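Chapter 7
Textile Fibers and Pile Fabrics

7.1 Introduction

A pile fabric is a fabric with a second set of yarns or fibers standing up from its surface. Velvet, corduroy, terry toweling, fleece and imitation fur all belong to this group. Earlier chapters dealt with flat fabrics, in which strength and cover depend mainly on the yarn count and the closeness of the weave or knit. In a pile fabric these properties still matter, but they belong to the ground. The pile adds its own set of properties: height, density, lean, recovery after pressing, and resistance to shedding.

This chapter covers how pile is formed, how it is measured, and how it behaves in use. Dyeing and printing of pile fabrics are left to Chapter 9. The reader should be familiar with the terms wale, course, warp and weft as defined in Chapter 3.

7.2 Parts of a Pile Fabric

Every pile fabric has a ground and a pile. The ground may be woven, knitted, or a nonwoven sheet. It carries the load when the fabric is pulled. The pile carries almost none of that load, and its fibers can therefore be finer and weaker than those of the ground.

The point at which a pile fiber enters the ground is called the anchor. In woven velvet the anchor is a V or a W, according to the number of weft yarns the pile yarn passes around. A W anchor holds better than a V anchor but uses more yarn for the same pile height. In sliver knits, a tuft of loose fiber is caught in each knitted loop and held by friction until a coating is applied to the back.

Loop pile is left as formed. Cut pile is made by cutting the loops, or by weaving two fabrics face to face and passing a blade between them. Cut pile feels softer because the fiber ends are free to bend. Loop pile resists wear better and takes up water faster, and for this reason most bath towels have loops on at least one face.

7.3 Pile Height and Pile Density

Pile height is measured from the top of the ground to the tip of the pile, with the fabric lying flat and under no load. The fabric is brushed once against the lean before the reading is made. Readings taken near a selvage or a fold are discarded.

Pile density is the mass of pile fiber in a given volume of the pile layer. Two fabrics with the same height and the same total weight can differ in density if one has a heavier ground. To separate the two, the pile is shaved from a sample of known area, and the shaved fiber is weighed alone.

Worked case. A square sample measures 100 mm on each side. It has a pile height of 10 mm, and the shaved fiber weighs 2 g. The pile layer has a volume of 100 cubic centimeters, so the pile density is 0.02 g per cubic centimeter. If the pile height were halved with no change in the mass of fiber, the density would double.

7.4 Lean and Shading

Pile rarely stands at a right angle to the ground. It leans in one direction, set by the take-up of the loom and fixed by steaming. Light that strikes the sides of the fibers is reflected more strongly than light that enters between the tips. A panel viewed along the lean therefore looks paler than the same panel viewed against it.

Cutting rooms control this by marking the direction of lean on the back of the cloth. All pieces of one article are laid in the same direction. Whitfield and Doãn call this a one-way lay, and the term is used in the rest of this book. A one-way lay wastes more cloth than a two-way lay, especially when the pieces are curved.

7.5 Short Pile in Small Sewn Articles

Small sewn articles, such as soft toys and slippers, place special demands on pile. The seams are tightly curved, and each panel is turned right side out through a narrow opening. Long pile gets trapped in the seam and must be picked out with a needle. Short pile is easier to sew but hides less of the stitching.

Where two colors meet, the join is normally made at a seam between separate panels. Pile from the darker panel may cross the seam and blur the line. Trimming the seam allowance before sewing reduces this fault.
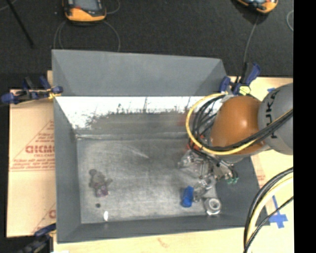 7.6 Crushing and Recovery

Pile is crushed when a load bends the fibers past the point from which they spring back. Recovery depends on the fiber, the density of the pile, the length of time under load, and the moisture present. Polyester and wool recover well. Acrylic recovers well when cool but may take a lasting bend if it is pressed while hot. Viscose recovers poorly when damp.

The usual test places a flat weight on the sample for a fixed time. Height is read before loading, at once on removal, and again after a rest period. The final height divided by the starting height, times 100, gives the percent recovery. Results should always be reported with the load and both times, as figures obtained under different conditions cannot be compared.

Reader comments

Kha Đào: Is the shaved fiber in 7.3 weighed after conditioning? The text does not say, and with wool it makes a difference.

Liên Mạc: I would condition it. Chapter 4 gives the room settings.

Chiến Mạch: The V and W anchors need a drawing. I had to look at a cut edge of velvet under a lens before 7.2 made sense.

Emmett Whitfield: Noted. A drawing of both anchors will go into the November printing.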